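Chapter 12
Holding, Renting and Sharing: How Land Was Divided in the Upland Parishes

Last updated: June

The previous chapter considered how the market towns of Liralia drew their income from tolls, fairs and the sale of wool. The present chapter turns to the countryside on which those towns depended. It asks who held the land, on what terms they held it, and how the arrangements made between neighbours shaped the appearance of fields and lanes that can still be traced today.

Students sometimes assume that a village of this period was made up of a single landlord and a body of tenants who were much alike. The surviving rent rolls suggest a more varied picture. In the parish of Piritberg, the earliest complete roll lists 37 households. A few held enough land to sell grain in most years. The larger number held a strip or two in each of the open fields and relied on the common for grazing, fuel and bedding for their animals. Others held no arable land at all and lived by wages, by spinning, or by a trade such as smithing.

The word "holding" needs some care. It did not mean ownership in the modern sense. A tenant who held land could work it, pass it to an heir on payment of a fine, and in some manors let part of it to another person. He could not enclose it, leave it unploughed, or change the crop without the agreement of the manor court. The court at Rarnine met twice a year and its records are the main source for the second half of this chapter.

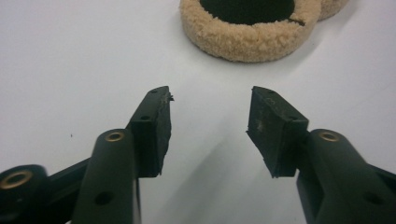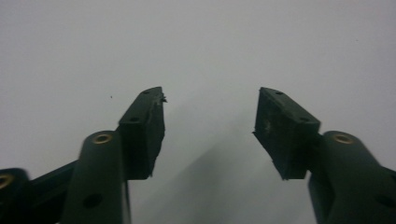
Why did a tenant hold scattered strips instead of one compact block?

Scattered strips spread both the good soil and the risk. A household with land on the slope, in the valley bottom and beside the wood was unlikely to lose its whole crop to a single frost or flood. The pattern also followed from the way in which land had been cleared and shared out over several generations, and once established it was difficult to alter without the consent of every holder in the field.

The open fields were worked in rotation. At Piritberg there were three, and in any one year a field would carry winter corn, spring corn, or nothing. The resting field was grazed by the village herd, whose numbers were fixed by a rule known as the stint. Under the Rarnine customs a full holding of 30 acres carried the right to graze 12 sheep on the common, and smaller holdings carried a share in proportion. Disputes over the stint appear in the court rolls more often than any other matter except unpaid rent.

Change came slowly and unevenly. The Ackermann estate, which acquired the manor of Rarnine by marriage, began to offer leases for a fixed term in place of customary holdings. Of the first 36 leases granted, most went to families already established in the parish, and the rents were at first only slightly higher than before. The effects became clear when the leases fell in. A landlord who could renew or refuse was in a much stronger position than one bound by custom, and it was at this stage that the first exchanges of strips were recorded.

Section 12.1 sets out the main forms of tenure and the payments attached to each. Section 12.2 examines the work of the manor court, with extracts from the Rarnine rolls, and Section 12.3 follows the Ackermann leases to the eve of enclosure. Readers who are unfamiliar with the older measures of land should consult the table at the back of the book before beginning the first section.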